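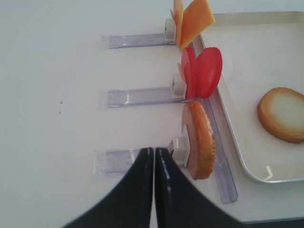 Food Prep and Assembly - Handout 6
Layered snacks: order, moisture, portioning
Tiver program, Cumthorpe site. Updated Dec 11, 2025

Bring this sheet to the bench. Last time half the group left it in their bags.

Today: cracker stacks. Four parts - cracker, ham, cheese, tomato. Same parts for everybody, different order per bench.

Terms
Base - what carries the weight. Cracker here.
Barrier - a layer that slows water getting to the base. Cheese mostly, ham a bit.
Wet layer - tomato. Always the problem.
Hold time - minutes from assembly to first bite.

Why order matters
Cracker is dry and full of tiny holes. Tomato is mostly water, and a cut face leaks the whole time it sits. Put them together and the cracker goes soft from the middle out. Edge stays crisp longer, so don't judge by the edge. Break it in half and look.

Salt pulls more water out. Salt the tomato last or not at all. Ham is salty already, see the October notes on curing.

Orders to test
Bench 1: cracker, tomato, ham, cheese
Bench 2: cracker, ham, tomato, cheese
Bench 3: cracker, cheese, ham, tomato
Bench 4: cracker, cheese, tomato, ham

Hold 30 minutes at room temp, covered loosely. Then snap test, then taste. Write the snap result down before tasting, people change there minds.

Slicing
Thin and even. Tomato - serrated knife, light pressure, throw out the end pieces. Lay slices on paper towel, turn once. Cheese - straight from the fridge, it bends and tears when warm. Ham - one slice per cracker, trim overhang, don't fold (folding makes a hump and the top layer slides off).

Keep the four foods apart until assembly. Nothing touching. Tomato board is never the ham board.

Portions
One tray = 70 stacks. The Tarawneh order is 103 stacks, so two trays, second one part full. Work out slices needed for each food BEFORE you start cutting, and add spares for broken crackers. Show the working.

Last year's total for the whole program was 3,837 stacks. Use that figure for question 2 on the costing sheet, not the old one in the Mata workbook.

Clean down
Boards, knives, then bench. Ham and cheese back in the fridge first. Cut tomato left over - label it, lid on, bottom shelf.

For next session
Finish the results table. One paragraph on wich order held up best and what you would swap for tomato. Read ch. on spreads, first half only - butter as a barrier, we start there.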